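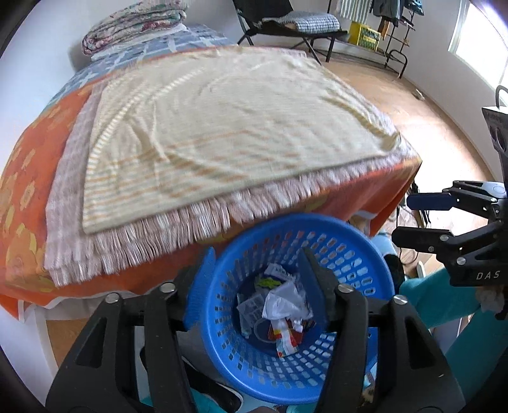
Open day at the Lukáč holiday village, Pavham

18/01/2025

My wife and I have been looking for some years for a place by the sea where we can spend two or three weeks each spring without staying in a big hotel. When we read that the Lukáč holiday village in Pavham would open its doors for one Saturday-style visit before the season, we decided to go and see it with our own eyes. I write down my impressions here for readers who are thinking about the same thing.

Getting there

We came by train to Gasbridge and changed to the local bus, number 14. The bus stops in front of the station, on the left side when you come out, but the sign is small and we first walked to the wrong stop. The ride takes 35 minutes and the road follows the coast after the village of Garnen, so sit on the right if you can. In winter the bus goes only every two hours. If you miss it, there is a taxi office beside the bakery, and the driver we asked wanted a fixed price to Pavham which I found too high for one couple, but fair for four people.

With a car it is simpler. The car park of the village is large and on the open day it was free. In the season guests get one space for each apartment, and a second car must stay in the public car park near the harbour.

First impression

Pavham is still a small town. There is one main street, a harbour with fishing boats, a church on the hill and a long beach with dark sand. I had expected more hotels. The holiday village stands at the north end, behind a line of pine trees, and from the beach you see mostly the roofs. The houses have two floors and are painted in pale colours. It is quiet, at least in January, and I must be careful here because I have not seen the place in August.

At the reception we received a plan of the grounds, a coffee and a key card for the houses that were open. We could walk alone or join a tour. We took the tour and afterwards went back alone to the two apartments which interested us most. I recommend to do it in this order. With the group you hear the answers to questions that you would forget to ask, but there is no time to sit down in a chair and feel if it is comfortable.

The apartments

There are three sizes. The smallest is a studio with a kitchen corner, which I would take for a few nights only. The middle size has a separate bedroom and a balcony. The largest has two bedrooms and a small terrace on the ground floor, and this is the one that families book first.

We liked the middle size. The kitchen had a proper oven and enough pots for cooking a real dinner. The shower was new and the water came warm quickly. The wardrobe was less good: it was narrow, and the doors touched the bed when we opened them. I also missed a reading lamp on one side. When I mentioned this, the guide wrote it down, and she told us that the lamps would be changed before May. We will see.

Heating is electric. In the bedroom it was pleasant, in the living room a little cold, although the heater was on. For a spring holiday this is perhaps not important, but who wants to come in winter should ask about it.

The grounds and the beach

Between the houses there is a garden with paths of fine gravel. A person with a wheelchair would manage the main path but not the side ones. The pool was empty and covered, so I cannot say anything about it. A small building near the pool will have a café in summer, and next to it are washing machines which take coins.

From the gate to the beach it is 100 metres, and for once the brochure is telling the truth, I counted my steps. The beach is public. In the season the village keeps a row of sunbeds for its guests, and these are included in the price. There was a strong wind on the day of our visit and we did not stay long by the water.

Prices

For 14 nights in the middle apartment in May we were offered 1,765 euros for two people, with bed linen and final cleaning. Towels are extra. Guests who book before the end of February pay less for the bicycles, but not for the apartment itself. A deposit is asked when you book, and you get it back if you cancel up to six weeks before arrival. Please read the conditions yourself, for they may be different for the high season.

Compared with what we have paid in other places on this coast, I find the price correct. It is not cheap. You pay for the calm and for the short way to the beach.

Lunch in the harbour

The open day did not include a meal, so we walked into the town. Two restaurants were open. We chose the one with the green door and ate fish soup and grilled mackerel, both very good. The other one looked more modern and had a menu in English. There is also a small supermarket, which closes for two hours at midday, and a baker who opens early.

In the afternoon we still had time for the path to the lighthouse. It begins behind the church and goes up for half an hour. The last part is stony and I was glad of my good shoes. From the top you can see the whole bay as far as Garnen.

Would we book?

We have asked for the middle apartment on the upper floor, on the side of the pine trees, and we are waiting for the confirmation. The reception told us that the next open day is not fixed yet. Those who want to see an apartment before then can telephone and make an appointment, but only in the mornings.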